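Bredville cinema questions the cult classic with new season

The Rizk cinema in Bredville will spend December testing a word it says has been stretched too far. The season, Cult or Just Old?, screens 20 films sold to audiences as cult favourites and asks ticket holders to vote on whether each one earns the name.
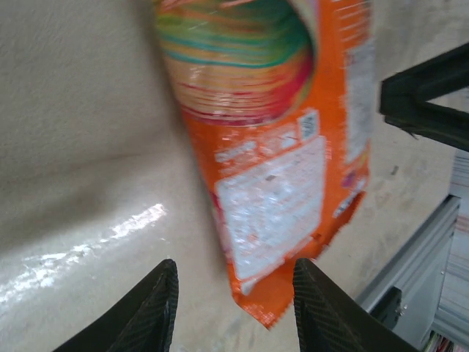
"Half of these flopped because they weren't very good," said programmer Zoila Restrepo. "A repackaged disc and a midnight slot don't change that. I'd like to be proved wrong, but I've sat through most of them twice."

Critic Joonas Koskela will introduce the opening double bill on Tuesday at 7pm. He has promised to defend only one of the 2 films and won't say which. 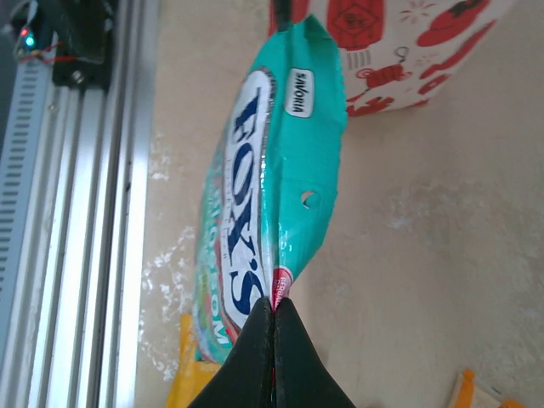 A teal snack bag with the Fox's name on it.

Votes will be published after every screening, including any that embarrass the programmers. Tickets are on sale at the Rizk box office.

Press contact: Serena Villa, Rizk cinema, Bredville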